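# Frade hand-held grippers, pair: a buyer's review

2/4/20

I do the equipment budget for a small automation group in Vunetville, and I was asked to write up the Frade pair before we commit to more of them.

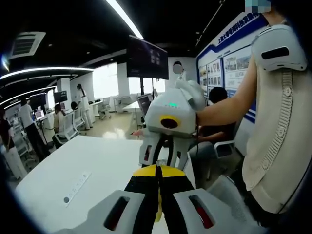 The purchase request came to me in December as a single line, "grippers, hand-held, 2," with no accessories and no spares. I should have sent it back. A pair of these is only the start of the spending, and the parts that wear are the parts that touch things. The fingers don't all come set up the same way, either: one gripper has black fingers with yellow pads over the tips, and the other has white fingers with black pads on the inside. If you order replacements, write down which set you mean. Ours went in as "pads" and Gonçalo Guerreiro spent most of a morning on the phone getting it sorted out.

**Build.** Good. The body is stiff, the covers fit, and nothing rattles. Abílio Fonseca took one apart to see if we could service it ourselves. He could get to the fingers and the pads with ordinary tools. Past that he stopped and put it back together, and his advice was to budget for sending the unit out.

**In use.** You hold it from the top and do the job with it as if it were your own hand. New people get the idea quickly. Getting smooth, even motion out of them takes longer, and I would plan on paid practice time before you count any hours as productive. Deirdre Ó Néill has the smallest hands in the group and says the grip is fine for short runs and too thick for long ones. We now swap operators every 90 minutes and put that in the staffing plan, where it costs more than the pads do.

**Pads.** These are the weak point. They hold well on boxes and bottles and badly on anything dusty. We got 70 working hours out of the first set before the edges started to lift. Valter Pinheiro thinks we were rough with them, and he may be right, but I am budgeting on that number until we do better.

**Room and furniture.** Leave money for this. You need a long table, clear space on both sides, and power where the work happens. Sockets set into the tabletop are worth paying for. We priced the Vellurwood bench and the Conovo one, and the Conovo was cheaper until we added the power strip, at which point they came out nearly the same. Get the quote with everything in it.

**Support.** Slow but polite. Emails were answered in a few days. The manual is thin on maintenance and has nothing on storage. We keep ours in a padded drawer.

**What I would order.** One pair, 2 spare pad sets for each gripper, and a third unit if your schedule can't take a week with one out for service. Ours can't. Florêncio Rocha asked if we could skip the third unit and rent when needed. I looked into it and couldn't find anyone nearby who rents them.

I would buy them again, with the spares on the first order. Put consumables on their own budget line, or they end up charged to whoever has money left at the end of the quarter.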